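The Recipe Should Leave Some Work for Me

By Shuzhen Li

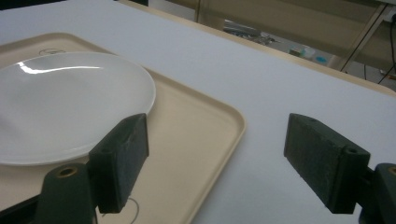

A white plate on a beige tray.

I learned to cook from my aunt, who never wrote anything down, and then I moved to Trudville and learned again from recipes in English. So I have tried both systems, and I want to argue for something in the middle. The recipes we read today tell us too much about numbers and too little about food.

Last month I made a braised cabbage from a website that many of my coworkers like. The recipe had 11 steps and 129 comments under it. Step four told me to cook the onions for six minutes over medium heat. After six minutes my onions were still white and hard. My stove is old and its medium is weak. I waited, and they needed double the time. A new cook would go to step five, because the recipe said six minutes, and later she would believe that she is bad at cooking.

I do not blame the person who wrote it. On her stove it was surely six minutes. But she looked at her onions while she cooked, and she knew they were ready from their color and from the smell, and then she wrote down only the clock. What she really knew did not arrive to me.

My aunt had the opposite fault. When I called her to ask how much soy sauce goes into her eggplant, she said "enough." I asked how much is enough, and she said I would see it. I did not see it. I made that dish badly for almost a year, too salty and then too pale, and I would have paid good money for one honest tablespoon. People who are romantic about grandmothers cooking without measures forget how many dinners a beginner must ruin to get there. They had somebody standing next to them in the kitchen. I had a telephone.

So I am not against numbers. For bread and cakes I want grams, and I become annoyed when a baker writes "a cup of flour" and does not say how the cup is filled. A cake goes into the oven and you cannot correct it any more. Soup is different. You can taste soup the whole afternoon and it forgives you every time. I think a writer should ask, for each number, whether the reader can still change her mind after this point. If she can, tell her what to look for, and give the number only as help.

There is a small cookbook which does this well, printed by a community kitchen in Flallotberg. My neighbor lent it to me and I have been slow to return it. The bean stew in it says: "Cook until a bean breaks when you press it on the roof of your mouth, one hour or two and a half, beans are old or young." The grammar is not perfect, and I felt at home with it. I made this stew on a Saturday with beans that were clearly very old, over three hours, and I was not worried for one minute.

Some readers will say that people are tired after work and do not want to make decisions. I understand this, I am also tired after work. When I open a recipe at seven in the evening I want somebody to hold my hand. But what makes me tired is going back to the screen with wet fingers to check if it was 200 grams of noodles or 250, when the dish would be good with both. If the recipe said "noodles for two hungry people," I could close the screen and cook.

I would also ask writers to tell us what can go wrong. My aunt did do this, in her way. She could not tell me how much soy sauce, but she told me that garlic turns bitter when it is brown, that tofu breaks if you are nervous with the spoon, and that a lid makes green vegetables gray. I remember all of it after many years – I do not remember a single cooking time.

The cabbage was good, by the way. I gave it more vinegar than the recipe wanted and left out the sugar. My husband ate it cold the next morning, standing up, before I could pack it for lunch.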